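Right, walk report, as promised to the people who couldn't make it. Thread, because I can't do anything short.

Eleven of us met by the old cattle market in Liddale, under the clock that's been stuck for as long as I've lived here. Drizzle. Osvaldo Zanetti was leading, his first time, and he'd brought a whistle.

The plan was the river path from the market down to the Gillies works, over the footbridge and back along the canal. Flat the whole way, two stiles, tea at the far end. I'd call it a gentle one if it wasn't for the cobbles on Tanyard Row.

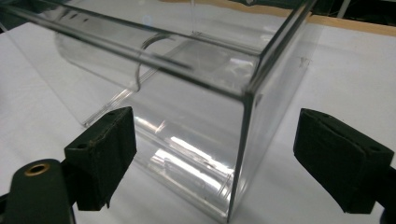 Hidayah Nugroho

First stop was the almshouses. Six little front doors, all painted the same bottle green, and a stone over the middle one with a very worn coat of arms. Osvaldo reckons it's a heron. I said goose. We moved on.

One of the residents came out to see what we were all gawping at and ended up giving us a ten-minute talk on the drains, which was the best bit of the morning if you ask me. Apparently the river used to come right up into the back kitchens every winter and they kept the flour on top of the wardrobe!

Then down Tanyard Row (mind your ankles) and out onto the river path. It's been resurfaced since we did it last August and it's so much better. You can get two people side by side now, so you can have a proper natter instead of shouting at the back of someone's hood.

Lots of you have asked about the steps at the weir. There are 55 of them and there's a handrail on the left going down. If steps are no good for you, carry on past the rowing club and take the ramp, it only adds a few minutes and we wait at the bottom.

The weir was roaring. Sandro Melis tried to tell us about the eel pass and I caught one word in four. Sandro, please write it up for the newsletter, I really do want to know about the eels.
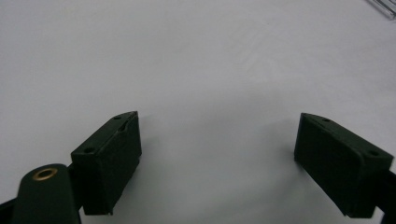 We got to the Gillies works just before eleven. It was a ropeworks first, then they made sailcloth, then it stood empty with trees growing out of the gutters, and now it's flats with a bike shop on the ground floor. The long wall facing the river has been painted white, and I know some of you hate it, but I like it. In this light it isn't a flat white at all, it goes a bit blue-grey and gets darker towards the bottom corners, just like the white surface in that picture, faint smudges and everything. The brick underneath was never very pretty. Fight me.

The rope walk itself was 233 yards long, and you can pace it out because they've set a brass strip into the paving at each end. Corrado Martinelli and I did it. He got a different answer from me and we're both sticking to ours.

Over the footbridge next. Good views upstream to the church, and a heron on the mud, a real one, which Osvaldo was unbearable about.

Bit of a muddle on the other side, I'll admit. The canal path was closed from the lock to the railway arch, with a fence across and a sign telling you to follow the diversion, and then no more signs for the diversion. We went up Corn Street and down by the allotments and came out exactly where we wanted to be, so well done to Ottavio Cirillo, who used to deliver the post round there.

The allotments were a treat. Dahlias the size of dinner plates, and a man gave us a marrow. Passed it round in turns for the next mile. I've got it now. Recipes please, and don't say soup.

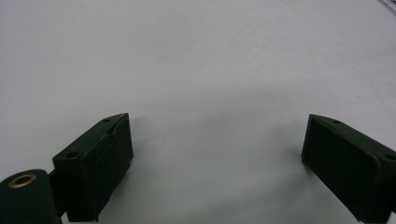
Morning walk, Liddale

Tea was at the lock cottage, the one with the low ceiling. Cheese scones had gone by the time the back half of us got there (naming no names, front half) but the ginger cake was lovely and they let us dry our coats by the stove.

Osvaldo blew his whistle exactly once, to get us out of the tea room. It didn't work.

Back at the market for half past one. My phone says I did more steps than I've done all month and my knees agree with it.

Next one is the hill walk up to the old signal station. It's steeper than this, there's a long pull up through the woods and it'll be muddy, so boots and not trainers. Bring a sandwich as there's no café. Dogs fine on leads, there are sheep.

Message me or Corrado if you want a lift from the station, he's got three seats and I've got two if nobody minds sitting next to a marrow.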